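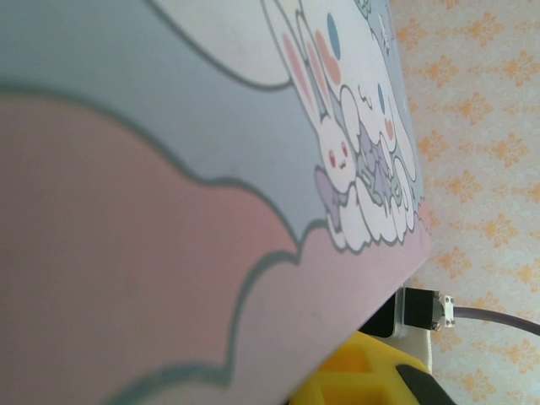 **Figure 3.** Printed board with cartoon characters on clouds, against patterned wallpaper.

### 4.2 Soft pictures on busy walls

When we began visiting homes in Wemdale, we expected to spend most of our time talking about furniture. People had told us in the first survey that they chose their beds and desks with care, and so our question sheet was heavy on beds and desks. What they wanted to talk about, once we were sitting down with a cup of something, was very often the large printed pieces: the boards, the posters, the play mats, the oversized pictures that had come into a room for one person and had slowly become part of everyone's idea of that room. We were glad to follow them there, and this section is the result.

Of the 489 printed pieces recorded in the Wemdale homes, the group we call "soft character prints" gave us the most trouble in coding and also the most pleasure. We use the name for prints that combine pale, flat colors with rounded animal figures and a setting that has very little in it apart from sky or cloud. The board in Figure 3 is a good member of the group. The colors are a pale blue-gray and a dusty pink, the outlines are thick and grayish blue, and the bunny and the puppy-like character beside it have bodies that run down into fluffy white cloud shapes, so that it is hard to say where an animal stops and the weather begins. Our two coders disagreed over this very point for most of an afternoon, and in the end we added a separate code for "figure merges with ground," which we then had to go back and apply to everything already done.

The bows deserve a word of their own. Small accessories were the part of a print that people were quickest to mention in the interviews, well ahead of color. A plain rounded bow, like the lavender one with the bunny, was usually called "sweet" or "babyish." A bow with bat wings, like the purple one on its neighbor, got a much warmer response from the older children, who liked that it was a little bit spooky without being scary. Several parents said that this sort of detail had bought a print another year or two on display. In the Umali scale, which we borrowed for the ratings, there is no good place to record such a thing, and we wrote it in the margin until we had enough margin notes to make a variable out of them.

Then there are the walls. Much of the advice given to families, including the decorating leaflets we collected from Lovilus and Tradex, supposes that a print will be seen against a plain painted surface. In the homes we visited this was seldom so. Wallpaper stays up for a long time, and a cream paper with a repeating orange motif, such as the one in the figure, may have been chosen long before anyone in the house had an opinion about bunnies. We had guessed that people would find such pairings awkward. In 46 of the interviews we asked directly, and only 21 people said that the pattern behind or beside a print bothered them at all. The others tended to talk about the wallpaper fondly, or to say that they had stopped noticing it, and one mother told us she thought the orange "kept the pink company," a phrase we have been repeating to each other ever since.

We return to the question of plain and patterned walls in Section 5, where the ratings are broken down by room.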